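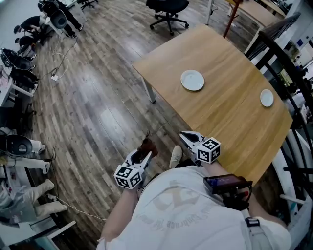 Photo: Trondetik

Trondetik opens Flunville room for recording hand movements

2021-10-31

By Alina Gavrilă

Trondetik has started recording everyday table tasks at its Flunville office, where people do the work themselves with a gripper in each hand. The recordings will be used to train a control program called Berka, which the company wants to run on two-armed machines.

Each hand-held gripper carries a cube printed with black-and-white square patterns. Software follows the patterns to work out where the gripper is and how it is turned, and the path is saved along with video. The person holding the grippers does not steer a robot during a session.

"We used to collect everything by remote control, and one clean run of a plate task could take us most of a morning," said Mahfuz Barua, who leads the recording work. "With the grippers in your hands you just do it, and then you do it again with the plates somewhere else."

The first set covers 106 tasks, most of them done at a table: moving plates, stacking cups, folding cloths, putting small items into boxes. Trondetik is aiming for 300 runs of each. Operators are asked to change the starting layout between runs and to work at their normal speed.

Runs with mistakes are kept. Blažena Tóth, who checks the recordings, said a dropped item stays in the set if the operator picks it up again, and is tagged so the training team can decide what to do with it. Runs are thrown out when the cubes are hidden from view for more than 2 seconds.

An earlier trial in April produced some 238 hours of material. Part of it could not be used because the clocks on the two grippers had drifted apart, Tóth said. The grippers are now synced at the start of every run.

Operators work in pairs and trade places every half hour. Kgomotso Swanepoel, one of the operators, said the grippers feel light at first but get tiring in the forearms, and that small objects are the hardest part of the job.

Trondetik has not said when Berka will be tested outside its own building. Barua said the team plans to finish the table tasks first and then move on to shelves and drawers. The company is still hiring operators for the Flunville room.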